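The case against the dish brush

Every May the same advice goes around: throw out your sponges. This year it came from Nives Guerra, whose household column in the Gritville paper I usually enjoy, and who has now told her readers that a sponge has no place in a decent kitchen. Buy a brush, she says. Better yet, buy two.

I have my doubts. I bought the brush the last time this advice came through, and it was fine on plates. It was hopeless on the inside of a coffee mug and worse on a casserole dish with cheese baked onto the corners. It also flicked suds at my shirt. I went back to sponges by Tuesday.

The germ argument is supposed to settle the matter. I'm told sponges are filthy. Filthy compared to what? My neighbor Stijn Van Hecke has had the same wooden brush since he moved here from De Haan, and I wouldn't care to look closely at its bristles. Anything that spends its life in dishwater and old gravy needs replacing, and a sponge at least costs so little that you do replace it.
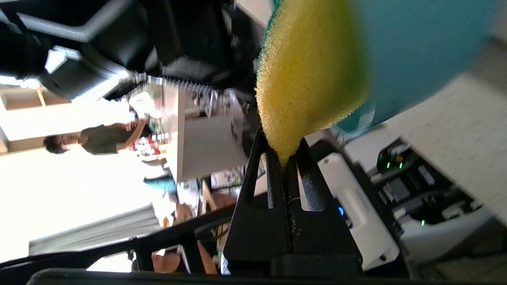

Then there is the money. The brush set in the column runs $119 with its ceramic stand. I could keep myself in yellow sponges for years on that, the ordinary kind with the green scouring side, and throw each one out the minute it started to smell.

I'd like to hear from somebody who washed 1,000 dishes each way and has no stand to sell me. Until then I'll squeeze mine out, stand it on its edge by the faucet, and skip the column next May.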